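FOR IMMEDIATE RELEASE

Wiranitz opens its sorting lab to the public for one day in April

JILTUMA, Mar 20, 2026. Wiranitz, the small automation shop on the Jiltuma industrial park, will hold its first open day next month. Doors at 8 a.m. Free. No ticket, just sign in at the front desk.

On show: Zella, the company's bench robot for sorting the small stuff that ends up at the bottom of every repair shop. Wire ends, clips, short leads, the odd screw. Zella picks from a mixed pile and drops into bins. Five stations will be running through the morning, each with a different pile. Visitors can bring a handful of their own scrap and hand it over at station 5. Nothing sharp, nothing with a battery in it please.

The company ran a preview this week for local repair shops and two classes from the Taheri trade school. Loose wire got the most attention. It is the hard one. Screws sit still, wire doesn't. It hooks on its neighbors, springs back, comes up in a clump when you wanted a single piece. Anyone who has cleaned out a workbench drawer knows the problem. 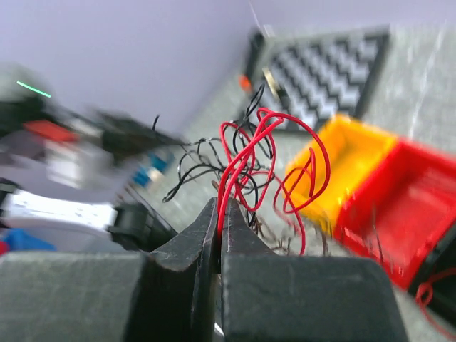 Wiranitz has been working on wire since last fall and says there is plenty left to do. Tangles are still slow. Thin gauge is worse than thick. The current software tries to judge before the drop if the gripper is holding one piece or several, and it gets that wrong often enough that a person checks the bins at the end of each run. Staff will be at every station to talk about what works and what does'nt, and visitors are welcome to ask for a bad pile.

Preview guests asked mostly about speed and noise. Speed: a practiced person is still faster on mixed wire, the company says so up front. Noise: quiet enough to hold a conversation next to the bench. Several of the shop owners wanted to know about price, which has not been set. The trade school students wanted to drive it by hand, so a manual control station has been added to the open day. Short turns, line starts by the stairs. Under 12s need an adult with them.

What's planned for the day

8 a.m. doors, coffee
8:30 first sorting runs, all stations
10 a.m. talk on grippers and why the fingertips wear out, repeated at 1 p.m.
11 a.m. manual control opens
3 p.m. last runs, bins emptied and weighed

The final date in April will be posted on the Wiranitz website and on the door once the park confirms parking. Groups bigger than five should call ahead so a guide can be set aside. The building has a ramp on the east side, and the lab is all on one level. Closed shoes required on the lab floor. Photos are fine, flash is not, it throws off the cameras on the robots.

Shops that want to donate wire scrap for the demos can leave it in the drum by the loading door any weekday before 4. Copper or tinned, insulated, any color. Cut to hand length if you can. No cable with connectors still on, we have more then enough of those.

About Wiranitz

Wiranitz builds and tests small robots for bench work, from its own lab in Jiltuma. Zella is its second product and is in trials at local repair shops.

Press contact: Wiranitz front office, extension 3567. Reporters who want time with the robots before doors open should ask for the early slot, space is limited.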